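16th April

Nina is back together! I had her in pieces on the bench all morning, and I'm writing this with gray smudges on the page because I couldn't wait to wash up first.

She's the hand-held gripper we call Nina (the other one is Zeltness, after the town where Yaryna bought the case for it). Since March she had been closing a bit late on the left, and on soft things you really felt it. I had blamed the software for weeks. Yaryna Mykhailiuk took one look, wiggled the finger and said "screw." She was right, of course. One of the little mounting screws had backed out, and the finger was rocking on its pivot every time I squeezed.

So: everything off, threads cleaned, a tiny drop of threadlocker on each screw, 40 minutes with a cup of tea while it set. Then the part I love, the zeroing. Open all the way, save, close all the way, save, and do it again until the numbers stop wandering. I did 8 rounds. The open reading settled at 324 and sat there like a rock – I may have cheered.

I wiped the lens too, and went over the marker block with a dry cloth. Yaryna wants that on the weekly sheet now and I agree, it takes no time at all and a smeary marker can cost you a whole afternoon.

After lunch I carried Nina over to the water dispenser and tried her on fabric, which is where she'd been worst. The charcoal blanket with the chevrons is my favorite test piece, all folds and fringe, and I had it draped on the orange cushion.

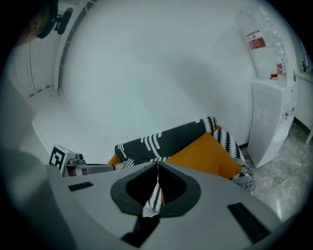 Nina over the blanket and cushion, marker block on the left.

Nine grabs before I stopped to check the screws, and every one of them was still tight. The trigger feels so crisp now! I'd forgotten it could feel like that.

Still to do: order spare screws from Hrynyshyn, and write down the zero before I lose the scrap of paper it's on. Zeltness goes on the bench tomorrow. Yaryna says her trigger squeaks.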